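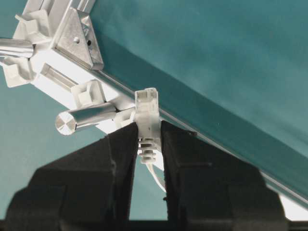 Skellemberg Equipment Frame: Cabling and Corner Details

Gallery / Hardware / Skellemberg

Posted December 10, 2023

The Skellemberg frame is an open bench structure built from slotted aluminum extrusion. It carries the network and low-voltage wiring for the Prosska test stand. This page covers the corner joints and the Ethernet runs. Power distribution is on its own page.

Cable end
White RJ45 plug with a clear body and a ribbed strain-relief boot, on white cable. The gold-colored contacts show through the plastic at the mating end. The boot ridges let the cable bend gradually behind the plug.

Beam
Silver extrusion, slotted along its edges. Cables on the finished frame run in the slot where the bend radius allows and are tied to the outside face everywhere else.

Corner bracket
Triangular metal plate with beveled edges, round-head screw near the center, small dark hole just to the right of it. The bracket joins the long beam to the neighboring frame members.

Notes on the build

Stock was cut square and deburred on both ends before assembly. Each corner was first set finger tight, checked against a machinist's square, and then tightened in two passes. Tightening one corner fully before the others pulled the first frame out of square, and it had to be loosened and reset.

Corner plates are from Skateck. The beveled edge is worth having on any joint that will be handled often. Cable jackets dragged over a sharp plate edge pick up nicks that are hard to see and easy to blame on something else.

There are 26 patch cables in the full layout. All were tested for continuity and pair order before being routed. Labels go on both ends, 4 inches behind the boot, so they stay readable with the plug seated.

Plugs should be pushed in straight, by the body, until the latch clicks. Do not push on the cable. Where a port sits close under a beam, route the cable first and leave enough slack to bring the plug in square to the port. A plug started at an angle can bend the contacts in the jack, and the jack then has to be replaced along with its board.

The intended service life for the jacks in this layout is 2,000 insertions. A tally sheet is kept with the stand and marked whenever a cable is changed. Patching that changes every day is done at the Stevens panel, where the jacks can be swapped one at a time.

Changes from the first version

Cable ties replaced with hook-and-loop straps on all horizontal runs.
Short cables replaced with the next length up at the five tightest ports.
Bracket screws now the same head size throughout, one driver for the whole frame.
Slot covers left off the upper beams. They had to be removed for every cable change.

Still open

End caps for the upper beams have not arrived. Cut ends are taped in the meantime. The drawing for the lower shelf still shows the old bracket position and will be corrected in the next revision.

More in this section
Prosska test stand: power distribution
Stevens panel: port map
Skateck corner plates: hole patterns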